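Grocery set ready to borrow
7/13/26

The play grocery set is back on the loan list at the Tolow toy library after its yearly sort. It goes out for two weeks at a time and can be picked up from the Mumton Street counter during opening hours. The deposit is unchanged. Families who had the set on hold before the sort keep their place in line.

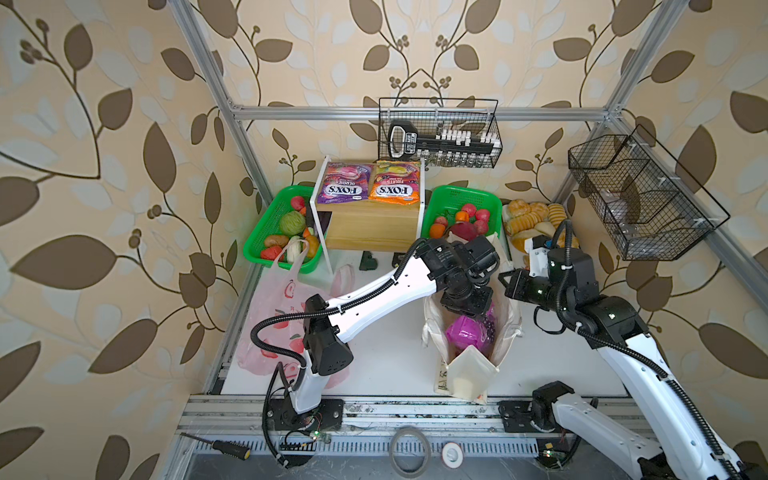 Most borrowers use the set for playing store, and the packing is what holds children longest. Let them pick the order themselves the first time. After that, try one rule: big pieces go in the bag first and bread goes on top. The cabbage and the potato make a good base. The rolls are light and end up everywhere, so they are best kept in a pile of their own until the rest is in.
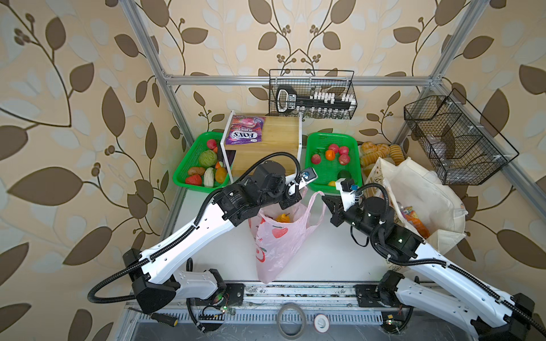 Thin plastic bags are harder for small hands than the canvas tote. The sides fold in and the handles get in the way, so one child may need to hold the bag open while another fills it. 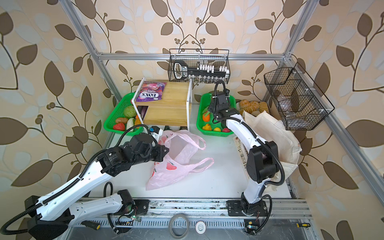

Sorting makes a good second game and needs no bags at all. Ask for vegetables in one basket and fruit in the other, then mix everything and start over. Fruit is the easier basket for younger children. An orange with green leaves, a yellow pear and a red apple are enough for a first round, and the eggplant can go in with the cabbages. Older children can work from a written list — 3 items to begin with, more when that gets too easy.
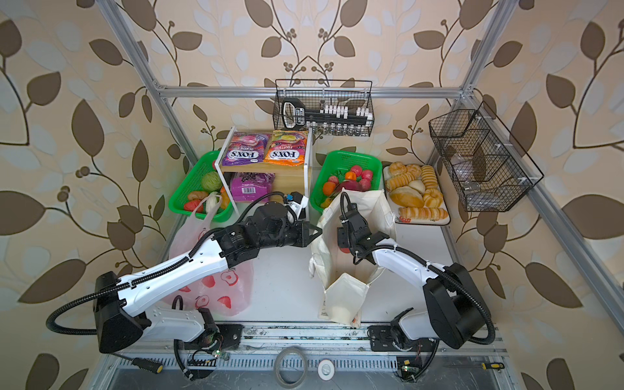
Please return the baskets packed the same way they left, with the bags folded flat. Wipe the pieces with a damp cloth and let them dry before they go in. If something is missing, tell the desk when you bring the set back. Single pieces can usually be replaced from the spares box.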